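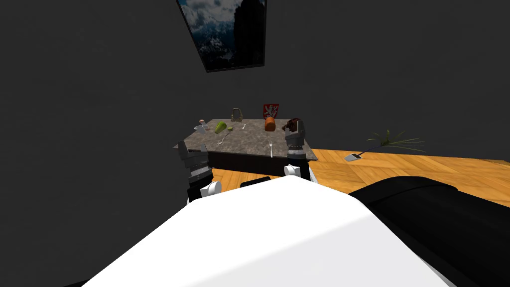 The practice room of Tu, drawn by the computer. The two grippers are at the table.

How we teach a robot to clear a table
by Amr Ouali, Piltska shared workshop, Dulisdale

Tu is a robot with two arms. We are building Tu in our shared workshop, at the long bench near the window. When Tu is ready, we want it to do one job well: to take things from a table and put each of them in its right place.

It sounds easy. You can do it while you are singing or thinking of your holidays. For a robot it is a lot of work, and in this page I will explain why, and how we do it.

A room that exists only in the computer

Look at the room in the picture. You could not walk into it, even if you had the key. It was made with a computer program that we call Sturkex, and such a room has a name: a simulation. It is a little like a video game, but the player is the robot.

Inside the simulation there is a copy of our robot. The copy has the same length of arms as the real Tu and it bends in the same places. If the real elbow stops at some point, the copied elbow must stop there too. We measured every part with a ruler and wrote the numbers into the program. I made one mistake with the left wrist, and for a whole evening the copy was holding its spoons in a very strange way.

Why do we practise there first? A real arm is heavy and its motors are strong. If it makes a wrong movement, it can break a plate, or itself, or hurt somebody's fingers. In the simulation an apple can fall from the table 2,000 times and there is no mess on the floor. And when we want to try again, we press one key and everything goes back to its place.

How does Tu know what is on the table?

You look at a table and you say at once "fork" and "pear". You learned it when you were very small, so you don't remember that you learned it.

A robot begins with much less. The camera gives it a big field of little coloured dots, which we call pixels. The robot must find out which dots belong together. Look at the green pear-shaped fruit on the table. All its green dots together make one thing. The grey dots next to it are the table top. But the table top is speckled, with grey and brown and white in it, and the fork and the spoon are silver. Silver on grey is difficult! I chose this table top on purpose, for I wanted Tu to have a little trouble.

There is also the basket. From where we look you see it mostly as a loop, the handle. You know that there is a basket with it because you have seen many baskets. Tu must see many baskets too, from the front and the side and from above, before it can guess as well as you do.

Now the arms

Each arm has several joints. A joint is a place where the arm can turn or bend, like your shoulder or your elbow. At the end of the arm is the gripper, which does the work of a hand. You have five fingers on each hand. Each gripper of Tu has only two, and they open and close like the tongs in a kitchen.

With two fingers you have to think well before you take something. A can is not bad, the fingers go left and right of it and close. A fork is much harder, as it is flat and thin and lies close to the table. The finger must come very near to the table top without pushing into it.

And then there is the force. "Force" here means how strongly the fingers press. Bread is soft. If you press it like a can, you will have flat bread. If you hold a can as softly as bread, it slips away. So Tu must change the force for every thing, and this is the part where I have spent the most of my evenings.

What happens in one try

We call one practice a "try". It goes so:

First the program puts the things on the table, and every time in other places.
Then Tu looks, and chooses one thing.
The arm moves above it and stops for a short moment.
The gripper goes down and closes.
The arm lifts. If the thing is still between the fingers, Tu gets a point.

One evening in September we let the program do 67 tries with the fork. Tu got 43 points. The next evening we made the fingers open a bit less wide before they go down, and from 67 tries we got 64 points. I was so happy that I went round the workshop and told everybody, also the people who were only there to repair a bicycle.

From the computer to the bench

A simulation is never exactly like the world. In the real workshop the sun comes in at four o'clock and the spoon becomes so bright that the camera almost loses it. Real bread has crumbs. The real cables are a little stiff and they pull on the arm. So after the practice in the computer there is a second practice at the bench, and we do it slowly. One person always stands beside the red stop button. When this button is pressed, the motors have no more power and the arm stays where it is. Children may watch from behind the yellow line on the floor — and yes, this rule is also for grown-up visitors.

Try to be a robot

You can do a small test at home with a friend. You need a clean pair of kitchen tongs and a few things which cannot break: a spoon, a piece of bread, an empty box, a piece of fruit.

Put the things on the table. Close your eyes and hold the tongs in one hand. Your friend is now your camera and tells you where to go: "more to the left", "down", "stop", "close". Try to lift the spoon. Then try the bread, and look afterwards if you have pressed it flat. Change places after some tries.

Which was the most difficult thing to pick up? Write it down, and write also which words helped you most. "A bit left" can mean a small way or a long way. A robot has the same problem, and therefore we give it numbers.

Some words from this page

Simulation: a world inside the computer, made for practising.
Pixel: one small coloured dot of a camera picture.
Joint: a place where the arm bends or turns.
Gripper: the part at the end of the arm that holds things.
Force: how strongly something pushes or presses.

If you live near Dulisdale you can come with a parent and ask me your questions at the bench. Please bring closed shoes.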